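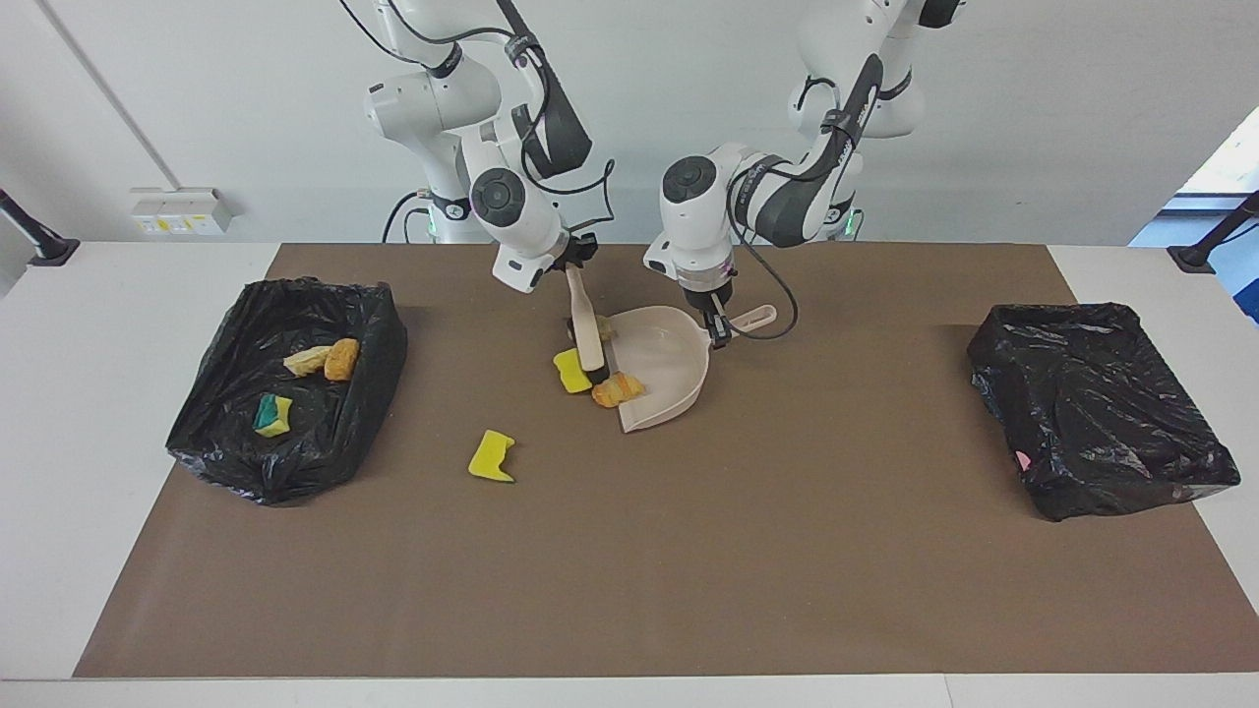

Payload figures tell you almost nothing about whether a gripper can use a dustpan, one reader of the last edition wrote to us, and the chapter on comparing hardware should have said so on its first page. We agree. The old chapter began with data sheets. The new one begins with a task.

# Chapter 15: Comparing Grippers on a Two-Arm Task

Suppose you have to choose between two parallel grippers, the Jaltura and the Vusteck. Both fit your arm. Both close with enough force to hold a hand brush. Their stroke, weight, and price are close enough that the data sheets won't settle the matter. You need a test, and the test has to resemble the work.

Sweeping is a good choice for a first comparison. One arm holds the brush and the other holds the dustpan. Neither tool was made for a gripper with hard fingers. A round handle can roll in the grip when the bristles meet resistance, and a flat handle can pivot if it is held too far from the pan. The arms also have to work close together, so a bulky wrist or a badly placed cable becomes a problem you would never see with one arm working alone.

The objects to be swept matter as much as the tools. Sponges are light and forgiving, and they drag on a mat. A hard lump slides farther with the same stroke. If you use only one kind of object, your result applies to that kind of object.

## 15.1 What to hold fixed

Change one part of the system at a time. If the gripper is being compared, then the arm, controller, camera position, mat, tools, and starting layout stay as they are. Write the layout down before the first trial. A sketch with distances from two edges of the mat is enough.

The most common mistake is to retune the controller between grippers. Students mount the second gripper, find that it overshoots, lower the gain, and carry on. They are then comparing two systems that differ in more than one way. If retuning can't be avoided, give each gripper the same amount of tuning time and report both sets of gains.

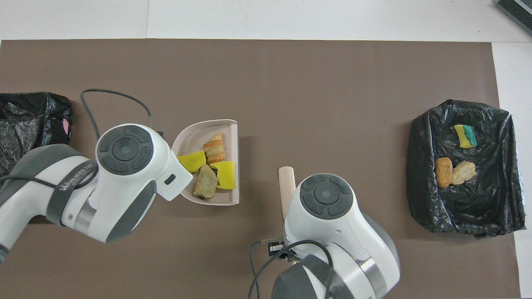 Camera position deserves the same care. A view from above the mat shows where the objects are, but the wrist housing may cover the fingertips at the moment of contact. A view from the side shows contact better and depth less well. Record from 2 positions if you can, and decide before the first trial which one will be used for scoring.

## 15.2 What to count as a success

Write the rule in one sentence. For the exercises in this chapter, a trial succeeds if every object on the mat ends in the correct bin and neither tool is dropped. Regrasps are allowed and are recorded separately. A gripper that finishes the task with 3 regrasps has passed, although you may not want to buy it.

The worked example in Section 15.4 uses the Soriano trial log, which contains 472 trials divided evenly between the two grippers. Before you reach it, try Exercise 15.1.

**Exercise 15.1.** Choose a household task that needs two hands. List the parts of the robot system you would hold fixed, and state your success rule in one sentence. Then describe one trial that your rule would score as a success but that you would call a failure. Revise the rule.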